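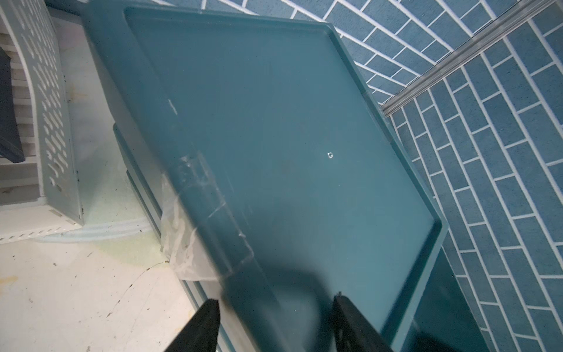

*Teal, with some of the wrapping still on.*

# Viltar Seed Keeping Kit

Seeds want to be cool, dry and left alone. Most of ours spent years in a kitchen drawer with the birthday candles and a dead torch, and then we had the nerve to blame the slugs.

The Viltar kit from Brerix is a plain answer to this. You get a set of card dividers marked by sowing month, 70 paper envelopes for seed you've saved yourself, a soft pencil and a booklet by Pei-shan Au, who ran the trial beds at Stovbridge and has strong views on parsnips.

## What the booklet covers

- Which seed keeps and which doesn't. Tomatoes are good for years. Parsnip is good for one spring, and sulks even then.
- How to do a germination test on damp kitchen paper, without the paper going furry.
- Drying your own beans, peas and cosmos before they go in an envelope.
- Labelling. Write the year on it. You won't remember.

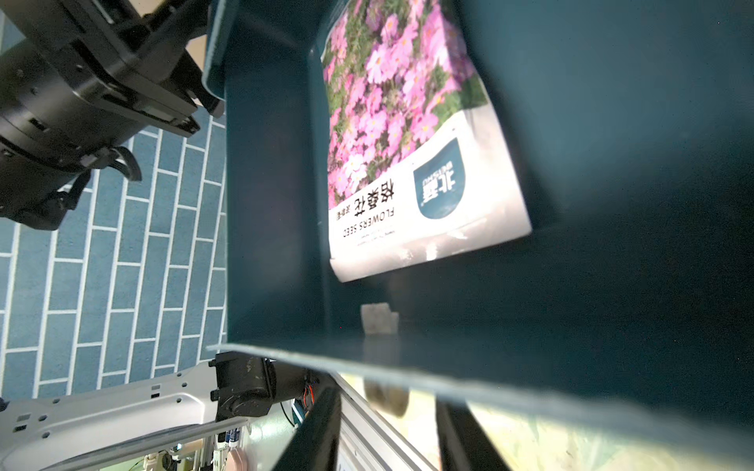
*Pink cosmos. Sow under cover in April, or outside in May.*

## Cosmos, since everybody asks

Cosmos is the easiest thing to save. Leave a few heads on until they turn brown and spiky, pick them on a dry afternoon and rub the seeds out over a plate. The children of a tall pink one may be short, white or both - Pao-chu Yau, who edits our growing notes, calls this character.

## Details

| | |
|---|---|
| Envelopes | 70, unbleached paper |
| Dividers | 12, January to December |
| Booklet | 106 pages, stapled |
| Weight | 700 g |
| Item number | 131 |

Seeds are not included. Refill envelopes are sold under the Sirko name and fit the same dividers.

Keep the kit out of the greenhouse, which is hot and damp and where you were going to put it. Mice can read neither the booklet nor the labels, but they'll manage the peas.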